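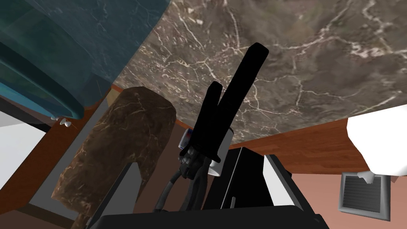 Simulated kitchen gets its first run at the Skikia shed
January 28, 2021

We finally got the kitchen going in the sim last night, and I'm still pretty chuffed about it. If you've been following our little build at the Skikia shared workshop, you'll know the two-finger gripper has been the whole story since winter. It's all home-built, except for the wrist joint, which came as a kit from Khurana and cost us $784 (ouch).

The real arm is still in bits on the bench, so everything is happening on screen for now. We're calling the practice kitchen Fovelness, and it's stuffed with marble in colours I'd never put in my own place — brown, teal, the lot. The idea is to give the arm plenty of awkward spots to poke around in, like up under an overhang or in behind an appliance, before we let the real one anywhere near somebody's mugs.

So far it's done 2,193 practice reaches. The first batch was a shocker! It kept swinging the wrist too wide and clipping the furniture, and I spent a whole evening blaming the motor settings when I'd typed the finger length in wrong. Once that was fixed we got 70 clean reaches in a row, and there was a bit of yelling, and then someone went out for chips.

The cables are the next headache. They loop down off the wrist, and on the real arm I reckon they'll snag on the first drawer handle they meet. We've got two ideas for that: a printed clip along the forearm, or a fabric sleeve like the one on the workshop vacuum. I'm leaning towards the sleeve, mostly as I'm sick of printing clips that snap.

Dedisis, the hardware place two doors down, is letting us have their offcuts for a test counter, so we can try the same moves on something solid. We'll be building that over the next few workshop nights. If you're a member and you own a decent circular saw, please bring it along — ours has gone missing again.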